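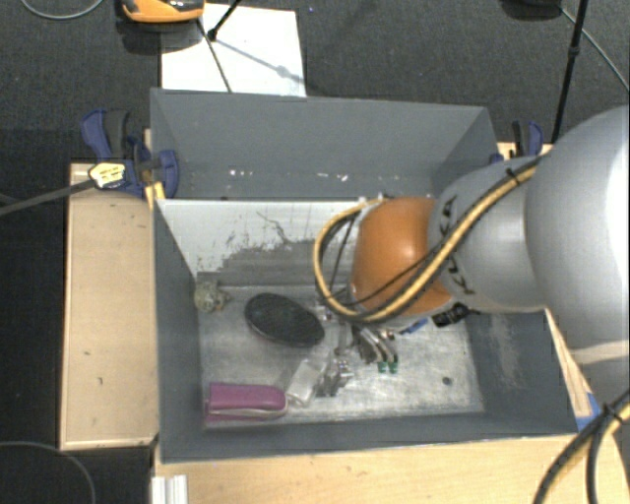
Spent most of this week on my back under the picking cell at Calent, and I have loved nearly every minute of it!

The big job was the cabling on the arm. When we first dressed it (last August, in a hurry) I ran everything down the outside with far too little slack at the wrist, and every time the arm reached for a far corner the bundle went tight as a guitar string. So I cut the lot free and started over. The yellow and black cables now come down across the forearm, go under the orange joint and loop around its left side before heading back up to the top. It took me three tries to get that loop right. Too small and it pulls, too big and it drags through the parts -- I lost a whole afternoon to the second one.

A few notes, mostly for myself when I have to do this again:

Move the arm by hand to its worst pose before you tighten a single tie. I did it the other way around in 2018 and paid for it.

Trim the tie ends. Yes, I know, I still have some sticking out on the lower bundle. They're on the list.

Clamp the bins! The bars on ours had worked loose and the front bin was creeping toward the wall a hair at a time, so the picks were landing long and I blamed the calibration for two days. Snugged the clamps down, re-taught the corners, and it was happy again.

After that I ran 423 picks on a mixed bin, the usual junk-drawer assortment, and dropped 36 of them. That's 387 good ones. The shiny crinkly stuff is still the worst by a mile, and the scratched-up metal floor can't be helping, with all those bright patches for the camera to chew on. I'd like to try a matte liner from Lirnstead, if I can get one cut to size.

Next up is greasing, which the Kusuma checklist wants every 1000 hours. We're at 87 since the last one, so there's no rush, but I already bought the grease and I'm itching to use it. Fingertips first, though. The little green ones get a fresh set on Clamar's spare gripper too, and then I'm back to tuning grip force.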